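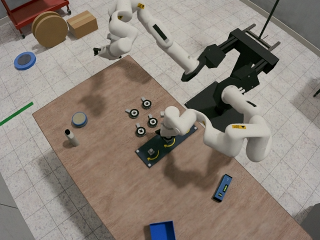 The Suvarna 58 is our racket for players who like to feel the ball sit on the strings for a beat before it goes. It strings up soft, swings a little lighter than it weighs, and has a throat with enough flex that a blocked return still lands deep. The finish took us longer than the layup did, if you count the arguing! We wanted a mottled reddish brown, very much like the wood-grain table top in the picture, and the paint shop at Rarnwood finally got it on the fourth try. It looks even better with a natural-colored string.

The pattern is 16 by 19 and open in the middle, so topspin comes easily even if your swing is on the short side. I've hit with it all spring on the hard courts at Flurnska and I keep reaching for it over my old control frame, mostly for the backhand slice, which stays wonderfully low. Unstrung length is the standard 27 inches. Swing it a few times before you decide on lead tape, as most people end up leaving it alone.
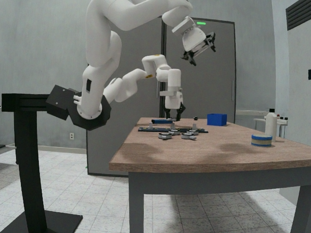

Veronika Dobos wrote to us in July that she dropped her string tension to 51 pounds and got back the depth she'd been missing on second serves, with no more shoulder ache the next morning. That's right where we'd start too. Go up a couple of pounds if you hit flat and hard. With a full bed of polyester, go down a couple and restring often — dead poly makes any racket feel like a plank.

Grip sizes run from 1 to 4. The stock grip is the Follik cushion wrap, slightly tacky, and it takes an overgrip without getting fat. If you're between sizes, buy the smaller one and build it up.

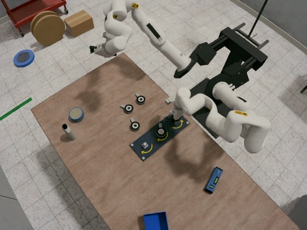 Lorcan Hennessy asked whether it holds up at the net in doubles, and yes, it does. The hoop is stiffer at three and nine o'clock, so a volley caught a bit wide doesn't twist in your hand. It's quick to get around on reflex shots, too. Singles players who camp on the baseline may want the heavier version, which shares the same mold and plays more solid against big hitters.

Suvarna 58, specifications
Head size: 100 square inches
Unstrung weight: 300 grams
Balance: 320 mm
String pattern: 16 x 19
Supplied: unstrung, with a full-length cover

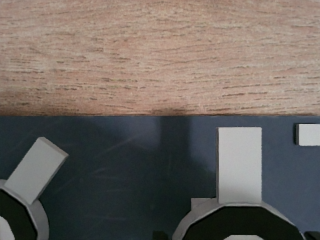 One reader asked if the bumper guard can be changed at home. It can, once the strings are out. Ask for part 413, which comes with the matching grommet strip, and warm the strip in your hands so it seats without a fight. Cut the old one away at the top first and work down both sides evenly.

Demo rackets go out for a week at a time, strung at 51 in a soft multifilament. Tell us your grip size when you book.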